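Werkstattbuch, Siebdruck und Folie
27. April 2025

Haftungsversuche Wasserfarbe auf Verbundfolie, Fortsetzung vom November. Damals war die Farbe von Riro nach dem Gitterschnitt fast komplett mit dem Klebeband abgegangen. Heute dieselbe Folie, aber frisch vorbehandelt, und als Vergleich die Farbe von Britano.

Ansatz: 84 g Farbe, 3 g Vernetzer, gut verrührt und 8 Minuten stehen gelassen. Der Britano-Ansatz war deutlich dicker, musste mit etwas Wasser eingestellt werden. Menge nicht gewogen, muss beim nächsten Mal nachgeholt werden. Sieb war noch das alte mit der Fehlstelle links unten, für die Haftung egal, für Muster nicht zu gebrauchen.

Trocknung über Nacht im Regal, ohne Gebläse. Danach Gitterschnitt, Klebeband, Abzug in einem Ruck.

Riro: an den Schnittkanten kleine Ausbrüche, Flächen halten. Viel besser als im November.
Britano: keine Ausbrüche, dafür klebt die Oberfläche noch leicht. Zwei Bogen aufeinander gelegt, beim Trennen Geräusch und matte Stellen. So kann man das nicht aufwickeln.

Knittertest von Hand: Riro bricht in der scharfen Falte weiß auf, Britano bleibt geschlossen. Für Snacktüten zählt die Falte mehr als der Gitterschnitt, die Tüte wird im Regal und in der Tasche ja dauernd gedrückt.
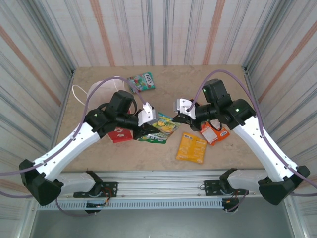
Everaldo Conceição: Den Knittertest würde ich so nicht werten. Von Hand knickt jeder anders, und du hast die Riro-Bogen nach der Britano geprüft, da war die Folie schon länger aus der Vorbehandlung. Bitte beide am selben Tag und mit der Rolle aus dem Schrank wiederholen. Das Kleben bei Britano kann auch zu wenig Vernetzer sein.

Einverstanden, Rolle wird genommen. Die Reihenfolge hatte ich nicht bedacht. Vernetzer bei Britano auf den oberen Wert laut Datenblatt, Riro bleibt unverändert, sonst ändern wir wieder alles auf einmal.

Noch zur Gestaltung, Notiz für Gleice Macedo: Schwarz auf kräftigem Grund verzeiht kleine Ausbrüche nicht, man sieht jede helle Stelle sofort. Große, blockige Buchstaben sind trotzdem leichter sauber zu drucken als Schreibschrift. Bei den dünnen Strichen lief die Britano-Farbe leicht zu. Für den Entwurf Seixas also die Unterzeile etwas fetter anlegen oder größer setzen.
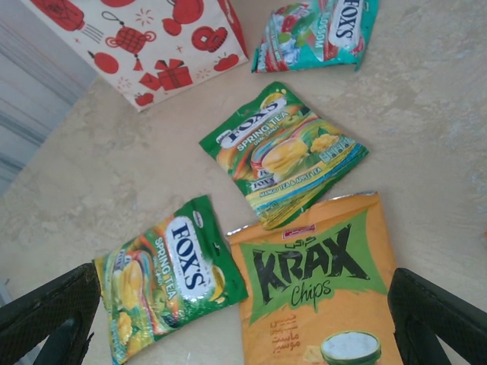
Abb. 2: Snacktüten, vorn KRAX Chips mit schwarzem Schriftzug auf Orange und Limettengrün.

Offen:
- Folie nachbestellen, auf der Rolle ist nur noch wenig
- Sieb neu beschichten
- Wassermenge bei Britano wiegen und hier nachtragen
- Flastthorpe wegen der Rückstellmuster anschreiben

Reste der Ansätze sind entsorgt, Rakel liegt noch im Becken.

2 Kommentare · 3-mal geteilt
Kontakt | © Werkstatt Flastthorpe | Nach oben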